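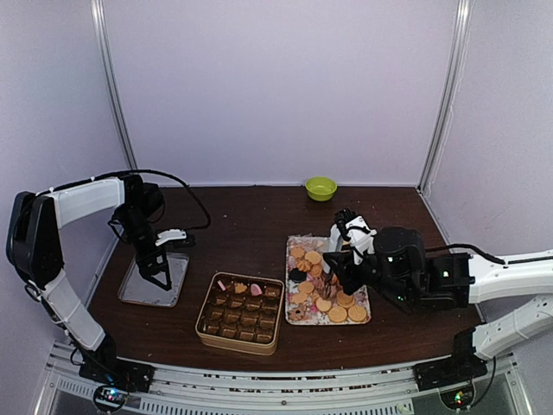

Two robot arms at the front corners of a dark brown tabletop.

HERKBRIDGE, Thursday, March 23, 2023 – Panmont is delighted to share that drilling has resumed at its Nadcombe copper project, with 16 new holes planned and a second rig on its way to join our hardworking crew. 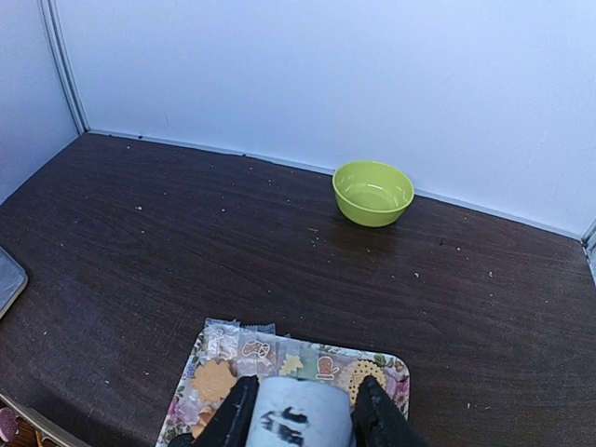
Wood-grain tabletop with white walls behind.

The first two holes will test the Fan zone, and we can't wait to see the assays!
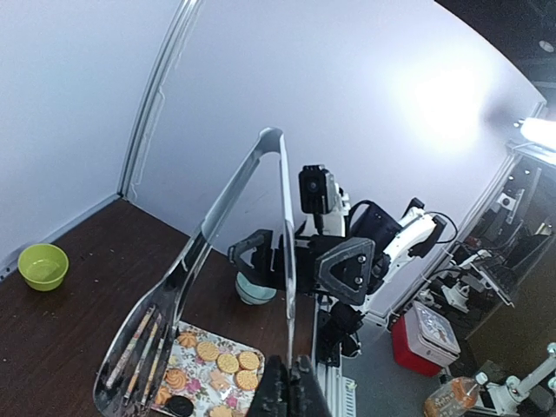 By Jurgita Rebane, Panmont

Warm thanks to all our patient shareholders and neighbors.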